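Right, I have spent most of December thinking about big open bins and I need to tell someone, so you're all getting a thread. Storage people, gather round!

Background for anyone new: I've been sorting out the workroom in Vimanville. Shelves, benches, the cupboard under the stairs, the other cupboard that we found behind the first cupboard. It had reached the stage where you opened a door with one hand and caught things with the other.

My old system was lots of little tubs with lids. I loved those tubs. I labelled them all. I had 40 of them and could never find a tape measure.

The trouble with a lid is that it's one more job. You've got something in your hand, you want to put it down, and now you have to unclip a thing, lift a thing, find somewhere to put the lid, and by then you've left it on the windowsill. Every windowsill in the place was full. It was a museum of stuff I couldn't be bothered to unclip a lid for.

So the new rule is one large open bin per job, no lid, right by the bench. Everything for that job goes in and stays in until the job's done. Then the bin gets cleared out and goes on to the next one. I can't tell you how much calmer I feel!!

Things I now have opinions about, part one: the walls. Get SLANTED ones. I had a straight-sided crate before and anything small went into the corner and lived there forever, like a spider. With sloping sides your hand goes down the slope and along the bottom and comes up with whatever you were after. Bliss.

Also they stack inside each other when they're empty. Straight ones don't, they just sit there being a whole crate each. I lost half a shelf to empty crates for years and never once thought about it.

Part two: colour. I was all set to buy bright red and a friend talked me into grey, and I was sulky for an afternoon, but she was right. Grey doesn't shout at you across the room and it doesn't show every scuff. Pale things show up nicely against it too, so you're not squinting into the bottom looking for a white plug.

Part three, and I feel strongly: big. Bigger than you think. If you have to arrange things to make them fit, you'll stop putting them in. I want to be able to drop something in while looking the other way. 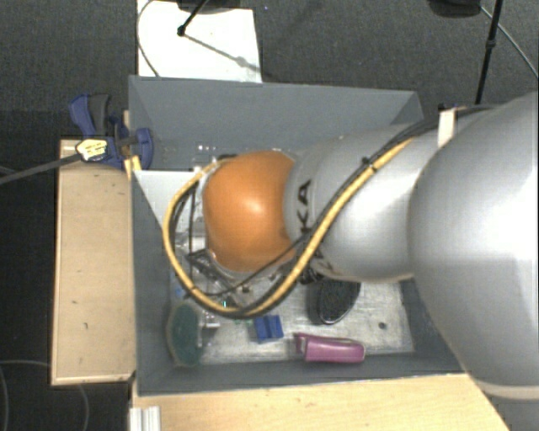 Big grey bin, lovely sloping sides, wooden board right beside it.

The board is my other great joy, by the way. A plain wooden board running along next to the bin gives you somewhere to set things down while you make up your mind. In the bin, out of the bin, off to the charity shop. Before, that was all happening on the floor by my feet and I trod on a great deal of it.

And clamps! Do not underestimate a clamp. A board that slides when you lean on it is worse than having no board. I had mine loose for the first week and it ended up on my foot twice. Bought a couple of clamps from Tripathi (the hardware shop by the station, if you're local, go, they have everything and it's all in the wrong place and it's wonderful) and I haven't thought about it since.

Someone's already asked what it cost so here goes. The whole refit came to £418, and most of that was shelving. The bins were the cheap bit. Mine came from Ellusum, end-of-line, and I've got a couple of older ones from Genard that do the same job and are a bit thicker in the wall. I can't say I notice the difference from one day to the next.

Routine, for those who like a routine (me, it's me). At 6 in the evening I stop, whatever state it's in. Anything on the board goes in the bin or gets put back where it lives. It takes one song, two if I get distracted and start reading the back of a packet.

I don't tidy inside the bin. I want to be very clear on that because my sister-in-law saw it and started lining things up. It's allowed to be a jumble in there — that's what the sides are for.

What didn't work: dividers. I cut some out of cardboard and felt very clever. With sloping walls they have to be cut on the angle, so mine leaned, then sagged, then became part of the jumble. If you've made dividers that stay up in a bin like this please show me, I really do want to see them.

Also didn't work: putting the bin on the floor under the bench. Out of sight, and I went straight back to the windowsills. It wants to be up where you're working, close enough that you don't have to take a step.

Still to do: the paint shelf, the drawer of cables, and a box marked MISC that I've moved house with and am slightly afraid of. The box of keys I did last night. There were 14 and I know what one of them opens.

Oh, and a label tip before I forget. Masking tape and a fat marker, stuck on the outside of the near wall where you'll see it as you walk up. I spent an hour choosing a font for the old tubs. Never again. Mine currently says LAMPS in wobbly capitals and it does the job perfectly.

Please send me your bins, your boards, your terrible cupboards. I want to see how everyone else does the bit between "I've picked this up" and "I've put this away", that's where I always come unstuck. Will report back when I've opened MISC!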